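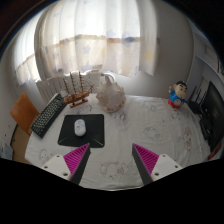

Tablecloth under a mouse pad: yes or no?

Home Forums Desk & Den Small Spaces New Posts Log In

culmont_kate
So I moved my computer stuff onto the white table by the radiator, and I kept the cloth on it, the white one with the faint cartoon characters. Black keyboard off to the left at a slant, black square pad with the green lines, little white mouse. My ship, the big shell and the cartoon boy in the blue shirt and red shorts get the back edge. I love it!! My sister says it looks like a kid's birthday party with a keyboard. Do I keep the cloth?

grotton63
Lose the cloth. Every time you lean on it the whole setup is going to creep toward you. I had one on my desk for two winters and it drove me nuts.

Meifang Mao
Keep it! The print is so faint it barely reads as cartoons anyway. I'd get a strip of that rubbery shelf liner and put it under the cloth (cheap, cut it with kitchen scissors) and nothing will slide. What I'd worry about is the ship. Wood that close to a radiator dries out, and the glue goes on the rigging first.

grotton63
Shelf liner under a tablecloth under a mouse pad. That's a sandwich.

wan_652
I disagree about the ship, mine has been on a radiator shelf for more than 2 years and it's fine. Dust is the real pain with those. Soft makeup brush, start at the top of the masts and work down.

culmont_kate
@Meifang ooh ok, I have liner left over from the kitchen drawers. The radiator is only on low but I could swap the ship and the shell in December when it gets cranked up?

Meifang Mao
Shell won't be any closer to cool air, they're neighbors! Move the ship to a bookcase for the winter and let the boy have the middle.

grotton63
Fine, the boy can stay. He's the best thing on there. I'd still straighten that keyboard though, my wrists hurt looking at it.

culmont_kate
The keyboard is slanted because I sit slanted lol. Liner goes down tonight, will report back.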